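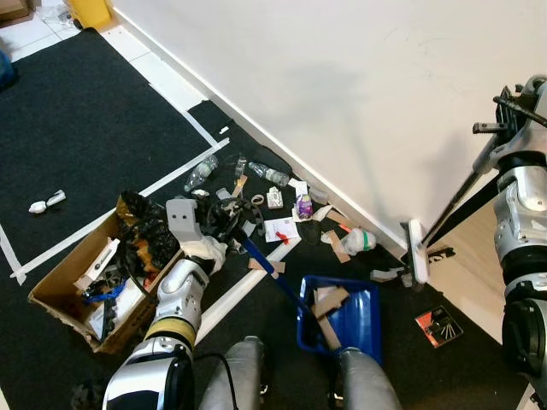

Blue dustpan, cardboard scraps, plastic bottles still to go.

Do I need a special carpet dustpan?
I doubt it. Rasex sells one for 14 dollars, and I can't see what the extra money buys.

Can everything go in one box?
People say so. I'd pull the bottles first and check what your hauler takes. 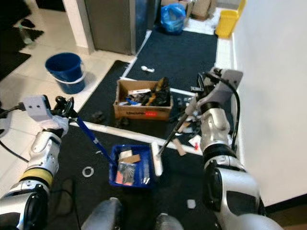 Long handles are the one upgrade I'd half defend. They save your back, but they don't make a brush any better at picking up small stuff from carpet. A wrapped item or a block of wood in the blue tray is easy. The little dark and white bits on the floor are what I'd judge a brush by, and most ads skip them.

Does the Soliman spray help?
I wouldn't bother.

Kenza El Fassi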